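Software notes: grasp proposals on fabric, planner release 2

The cloth-handling stack at Hirent moved to release 2 of the Jiltach planner this month. Most of the changes sit between perception and motion, where the earlier version lost the most time. This item covers what changed, what did not, and what people running their own branches will need to merge.

The old pipeline segmented the pile, fitted an outline to each region and proposed grasps along the longest smooth edge. That works on towels. On sportswear it tended to pick trim bands, because a striped band gives a strong, continuous edge that often has nothing to do with where the cloth ends. The new proposal stage scores hems and trim separately. A hem is treated as a free boundary only if the depth step across it is consistent along the candidate segment. A colour change without a depth step is kept as a feature for tracking and is no longer offered as a grasp.

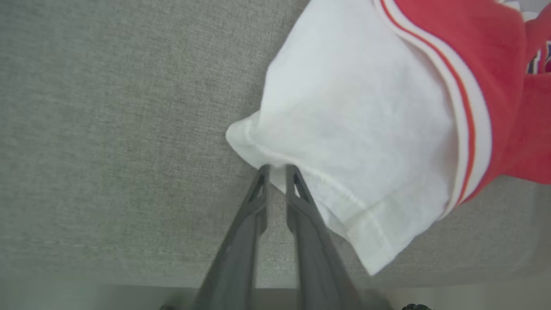 Fingertips at the hem of the white fabric, with the striped trim and red garment to the right.

White cloth on a grey cover remains the easier half of the problem. Contrast is good and the weave of the upholstery is fine enough to be filtered out before edge extraction. The harder half is thin material near a corner, where the background starts to show through and the depth reading drops towards the cushion. The planner now shrinks its confidence region in such areas and prefers a contact point further along the hem. The cost is a slightly longer approach, and we have accepted it.

Wrist camera frames are processed at reduced resolution until the fingers are close, then at full resolution for the last part of the approach. Finger masks are generated from the joint state and the gripper model. Anything inside the mask is dropped, including the openings in the fingers. Recovering the pixels seen through those openings was tried on the Urkthorpe branch and gave no measurable gain.

The regression set stands at 586 recorded approaches, of which 100 are held back and not used for tuning. Please do not add to the held-back group without asking on the list first.

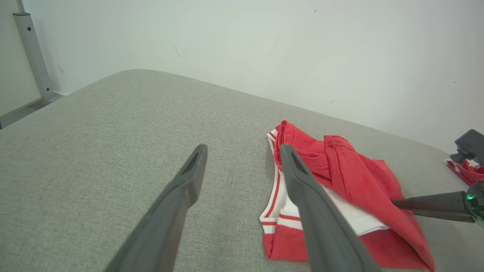

Page last changed: 2022-05-01

Two-arm work uses the same proposal stage with one addition. Each arm publishes a swept volume for its next motion segment, and the other arm plans against it. With both grippers near one small heap the volumes overlap almost at once, so the scheduler assigns priority and the second arm holds at a standoff pose. Replanning from that pose takes roughly 340 milliseconds on the lab machine, mostly spent in collision checking. The De Luca checker is being evaluated as a replacement – it handles slim fingers better but does not yet accept our mesh format.

Known issues: folded waistbands are still reported as two separate regions when the band twists, and the tracker can swap their labels. Calibration files from the first release will load without a warning but use the old wrist frame convention. Regenerate them before running anything on hardware. The merge window for branches stays open until September.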